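From: Fouad Benmoussa
To: Starnulside household textiles list
Subject: Re: Hanging sag in cotton jersey, and how it affects the fold
Date: 30 July 2021

> I have been following the folding guide in the list archive and my
> T-shirts still come out with a diagonal crease across the front. I lift
> them by the shoulders, shake, lay down, fold the sides in, fold up from
> the hem. Fabric is plain cotton jersey, nothing unusual. Is it the
> lifting, the shaking or the table? I would also like to know if anyone
> has a stacking method for cartons that does not lean after ten or
> twelve shirts.
> (Fawzy, Stivberg)

Most likely the lifting. Jersey is a knit and stretches more across the body than along it. If the two holding points are at different heights, or if one of them has more cloth bunched into it than the other, the load runs from the higher point toward the opposite lower corner. You get a set of folds along that line. Once the shirt is on the table those folds are pressed flat by the first pass of the hand and they stay.

The shake does not remove them. It removes random wrinkles from the basket, but it does nothing for folds that come from the grip itself, as the grip is still there during the shake.

What I do in Starnberg:

1. Find the shoulder seams before lifting. Hold on the seam, about a thumb's width in from the sleeve. The seam is stitched and taped on most shirts and stretches very little.

2. Take as little cloth as will hold. A large bunch pulls the shoulder up into a point and drags the armhole with it. Then the sleeve seam rolls inward and you will be looking for it later.

3. Lift until the hem is clear of the table. Let the shirt hang for a breath or two.

4. Bring the hands slightly toward each other, then apart again until the top edge is level. A shallow sag in the middle is fine. Pulling it dead straight puts tension across the chest, and the cloth will shrink back unevenly when you let go.

5. Lower hem first, front side down, and move the hands away from you as the cloth lands. Release both sides together.

6. Check the armholes. If the sleeve has turned in, pull it out by the cuff and not by the seam.

Side folds and hem fold as in the guide. I have nothing to add there, except that the width should be set by the carton and not by the shirt. Measure the inside of the carton, subtract a finger on each side, halve it if you stack in two columns. Cut a piece of card to that width and fold around it.

On the leaning stacks: the neck end is thicker than the hem end because of the ribbing. Alternate them, one neck left, one neck right. I had 182 shirts to pack in January, 42 to a carton in two columns, with the last carton part full, and none of the columns leaned after I started alternating. Before that they went over at a dozen or so, same as yours. Filing them upright also works but needs a full row, otherwise the end shirts slump.

Two points on which I would like other readings. First, whether the crease is worse on shirts knitted as a tube, without side seams. I suspect it is, as there is nothing along the side to stop the twist, but my shirts nearly all have side seams. Second, whether anyone has tried resting the shirt over a rail before folding. It should even out the tension, at the cost of a mark where the rail was.

Fouad

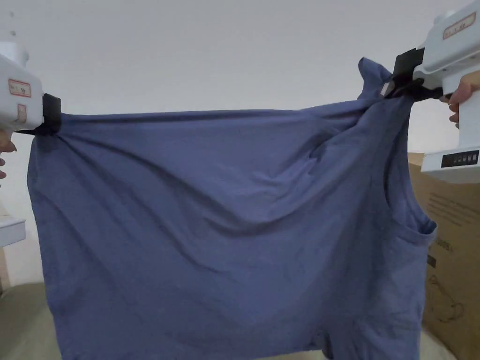 One more item on the diagonal crease, as I left it out of the list. If it is already set, do not try to rub it out on the table. Pick the shirt up again by the hem corners, upside down, and let it hang that way for a moment. The weight then runs opposite to the first lift and most of the fold drops out. Lay it down from there and fold as usual. For heavier cotton you may need to do it twice.

Recent messages on this list
Re: Carton sizes for winter knitwear
Sleeve first or side first
Re: Re: Folding card, thickness
Fitted sheets (again)
Stivberg swap day, what to bring
Re: Ribbed collars going wavy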